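How to set up your desk so your neck stops grumbling

Last updated: Tuesday, July 30, 2019

If you sit at a computer all day and get up feeling like a rusty gate, this one is for you! We get more emails about stiff necks at Skirnari than about everything else put together, and the lovely thing is that most people can change quite a lot in one lunch break with a tape measure and a couple of thick books.

One quick word first. If you have numbness or tingling in your arms, pain after a fall or a knock, or a headache that is new and fierce, please leave the desk alone and ring your GP. This page is for ordinary end-of-the-day stiffness.

You will need a tape measure, a cushion or rolled-up towel, and something to raise your screen (old phone directories are brilliant if you still have them).

Step 1. Start with the chair

Everybody wants to start with the screen. Don't! If you move the chair afterwards you'll only have to do the screen again. Sit right back until your bottom touches the backrest, then raise or lower the seat until your feet are flat on the floor and your thighs are more or less level. If the desk is too high for that, keep the seat up and put something firm under your feet. A box file does the job nicely.

Step 2. Fill the gap behind your back

Roll the towel and tuck it into the hollow just above your belt. It should feel like a friendly nudge and no more than that. If you find yourself perching forwards after ten minutes, the roll is too fat, so unwind it a bit and try again.

Step 3. Bring the keyboard to you

Let your arms hang, bend your elbows, and see where your hands end up. That's where the keys want to be. Most of us have the keyboard pushed miles back with a notepad in front of it, and then we reach for it all day long. Swap them over. The mouse goes close beside it, at the same height.

Step 4. Now the screen

Sit tall and look straight ahead. The top edge of the screen should be level with your eyes or a touch lower, an arm's length away. If you wear varifocals, go lower still, or you'll tip your chin up to read through the bottom of the lens (I did this for years and blamed my pillow). Laptop users need a separate keyboard for this step, I'm afraid. Any cheap one will do.

Step 5. Move, and then move again

A perfect desk still won't love you back if you sit at it like a statue. Set a timer and get up every half hour, even if it's only to look out of the window. While you're up, try this:

- Roll both shoulders backwards, slowly, 7 times.
- Turn your head to the left as far as is comfortable, breathe out, come back, then do the right.
- Tuck your chin in gently, as if somebody had offered you a sprout, and hold for a few seconds.

None of it should hurt. Stop if it does.

Give the new set-up a fortnight before you judge it. The first couple of days can feel very odd, and your body may well ask for its old slouch back!
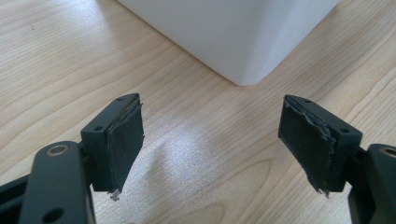
Once the fortnight is up, go through the steps again from the chair onwards, as towels flatten and seats have a way of creeping down. In August I'll be putting up a page on sofas and tablets, so do send me your questions before then.

832 shares | 111 comments

Contact us | © 2019 Skirnari | Back to top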